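Turnover Tips for Small Rental Buildings

An apartment that sits empty costs money every day, and most of the delay between tenants comes from small jobs left until the end. These are the household and repair habits we use at Komavach, a 68-unit building with mostly one-bedroom layouts. They work just as well for a duplex.

Start in the kitchen

Go in the morning after move-out, with the heat or air still on. Run the kitchen faucet full for two minutes with a flashlight pointed under the sink. A slow leak at the trap shows up as a bead on the slip nut long before it marks the cabinet floor. Hand-tighten first, then a quarter turn with pliers. If it still beads, replace the washer.

Pull the range out and clean behind it before anyone paints. Grease on the wall will bleed through two coats of flat white. Dish soap and hot water takes off most of it, and a degreaser does the rest. Rinse with plain water and let the wall dry overnight.

Oven racks can soak in the bathtub on an old towel. Do this before the tub is cleaned, obviously.

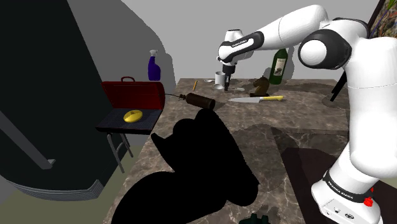
Counters are where deposit arguments start, so write down their condition at move-in and again at move-out. List every burn, chip and stain with a measurement from the nearest wall. For a round dark patch on a counter, try a baking soda paste for ten minutes before you call it damage. Coffee and tea rings usually lift. Scorch marks don't, and scrubbing them with a powder cleanser only dulls the finish around them. On stone, use a cleaner made for it and skip vinegar completely.

Caulk and grout

Old caulk has to come out all the way. New caulk over old will peel within a season. Cut along both edges with a utility knife, pull the strip, then wipe the joint with rubbing alcohol. Keep the new bead small. Give it 24 hours before the shower is used, even if the tube promises less.

For grout, a stiff nylon brush and oxygen bleach is enough in most bathrooms. We only regrout where pieces are missing.

Paint

Pick one wall color for the whole building and stay with it. We had 9 different off-whites on the shelf at one point and none of them matched anything. Write the color code and the sheen inside the electrical panel door of each unit – the next person will be glad to find it there.

Touch-ups blend better with a small foam roller than with a brush. If the wall was last painted over five years ago, paint the whole wall, corner to corner.

Locks, filters, detectors

Rekey every time. Change the furnace filter, write the month on its edge, and leave a spare in the closet. Press the test button on every smoke and carbon monoxide detector, and check the date on the back while you are up there.

Keeping track

We priced one full turnover at Komavach last October, including cleaning supplies, paint, locks and outside labor, and it came to $924. The biggest line was a carpet cleaning that a mat by the front door might have saved. Mats now go in with the keys.

Next page: window tracks and screens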